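Written Rules for Recording with Hand-Held Grippers
Student project report, Aldale group
January 2023

1. Why we made this project

Our group wanted to write a short rule book for people who collect demonstrations with hand-held grippers. When we joined the work there were already many recordings, but the rules lived only in the heads of the older students. A new person learned by standing next to somebody for one afternoon. What this new person learned depended on which somebody it was.

We did not try to invent a new standard. We wanted two pages that a student can read before the first recording, and a way to check if the pages help. The report describes how we wrote the rules, which ones survived, and what is still open.

2. What existed before

We began by looking through the old Pondaler set, which has 2,312 recordings. We gave each recording one of three marks: usable, usable with repair, or not usable. Of all recordings, 1,011 got the mark "usable" without any discussion between us. The others had at least one problem, and often the same few problems came back.

The most frequent was that the marker on a finger could not be read during part of the motion. The opening of the gripper is calculated from these markers, so when one of them is hidden or too bright, the width is missing for this part. The second was a start that came too late, when the gripper was already moving at the first moment of the recording. The third was simple: the task name did not match the motion. Somebody had changed the task and forgotten to change the name.

We also read two sets of lab instructions, from Vogler and from Dovstead. The Vogler text is long and speaks mostly about storage and names of files. The Dovstead text is one page and speaks mostly about safety of the hands. Both were useful to us, but neither says what a good recording should look like from the side of the operator.

3. How we wrote the rules

Each of us wrote a list alone. Then we put the lists together and removed everything that two persons understood in different ways. For example, "move naturally" was on all lists, and all of us meant a different speed. We replaced it with "keep the same speed as in the practice run". This is still not a number, but people follow it.

In February we plan to repeat this step with students from another course, because our group already shares too many habits.

4. The rules

Before recording
- Clean the lens and both finger markers with a dry cloth.
- Open and close the gripper fully one time and check that the markers are read in both positions.
- Say the task name aloud and compare it with the name in the list.
- Check that cables do not cross the path of the fingers.

During recording
- Hold still for two seconds before the first motion and after the last one.
- Keep your own fingers behind the handle.
- If an object falls, finish the recording and mark it as failed. Do not delete it.
- With two operators, agree who moves first.

After recording
- Write the mark at once, not at the end of the day.
- After 60 recordings change the operator or take a break.

The rule about failed recordings made the longest discussion. Some of us wanted to delete them to save space. We kept them, because a person who later uses the data may need to know how often a task goes wrong, and this cannot be found out if the bad attempts are gone.

5. Two operators at one table
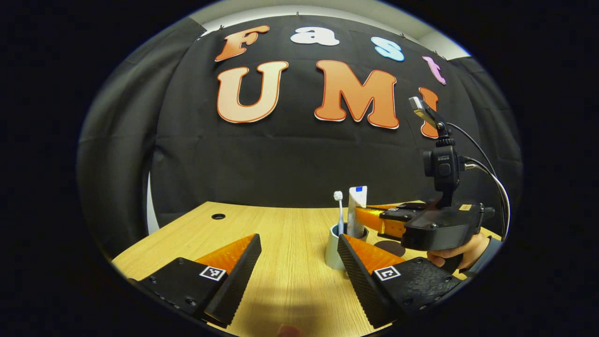
The rules for pairs were the hardest to write, and we changed them more often than all the others together. With one gripper the operator can decide everything alone. With two, each person has a view that the other does not have, and one device can come between the lens and something important. The cup with the toothbrush and the toothpaste tube is a good case for this - it stands in the gap between the near fingers, while the other gripper comes in from the right and its orange finger ends just behind the tube. From this side the tip is hard to judge. So we wrote that the operator who sees the contact point better gives the word to close, even if the other one holds the gripper that closes. We also ask both operators to look at the cables of the other device before the start.

6. Test of the rules

We planned 900 new recordings with the written rules and completed all of them. We used the same three marks as for the old set. Late starts became rare, and wrong task names almost disappeared after people had to say the name aloud. Hidden markers are better but not solved. They happen mostly when the wrist turns far to one side, and a rule on paper does not help much with that.

We must be careful with this comparison. The tasks were not all the same as in the old set, and the people who recorded knew that we would check. It is also possible that we marked our own recordings more kindly.

7. Open points

The break after 60 recordings was chosen by feeling, and we have no measurement for it. The rules for left-handed operators are missing. We would also like a small sheet on the wall with only the part "Before recording", as most people stopped opening the full document after their second session.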